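How to Oil a Wooden Worktop or Table

A worktop dries out faster than most people expect, especially in a heated room. If water no longer beads on the surface, or the wood feels rough after wiping, it needs oil. The job takes an afternoon plus a night of drying. I do mine every February.

What you need

Food-safe oil (I use Clurkimska, but any hardening oil for kitchen wood will do)
Sandpaper, 100 grit and a finer one
Lint-free rags
Mild dish soap

Clear the table and wash it with a little soap on a damp cloth. Wipe off the soap with clean water and leave the wood until it is fully dry. Oil put on damp wood stays sticky.

Sand lightly by hand with the 100 grit, always along the grain. Go over rings and stains a few more times, but keep the strokes long so you don't dig a hollow. Repeat with the finer paper, then vacuum and wipe off the dust.

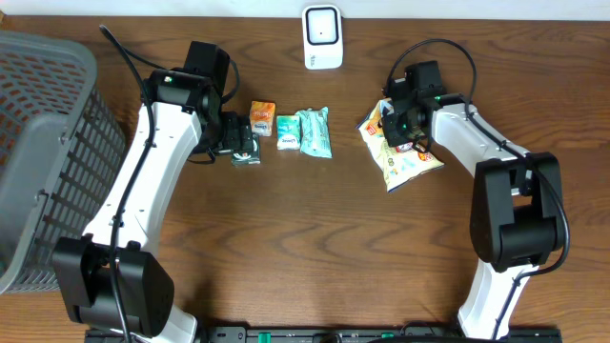 Brown wood with dark, wavy grain. Follow the main direction of the grain when sanding.

Pour a small amount of oil on a rag and spread it thin. Wait 3 hours or whatever the can says, then rub off anything still sitting on the surface. Put on a second coat the same way. End grain drinks more, so give the short sides extra.

Dionysis Tsoukalas wrote in to ask about old varnish. It has to come off first - oil can't get through it. Start with a coarser paper and expect almost a full day for a large table.

Lay used rags flat outdoors to dry before you throw them out. Crumpled oily rags can heat up and catch fire.

Keep hot pans and wet cloths off the wood for a few days. After that, wipe up spills as they happen and touch up dull spots with a dab of oil.

We use cookies to remember your settings and count visits. Accept all / Manage cookies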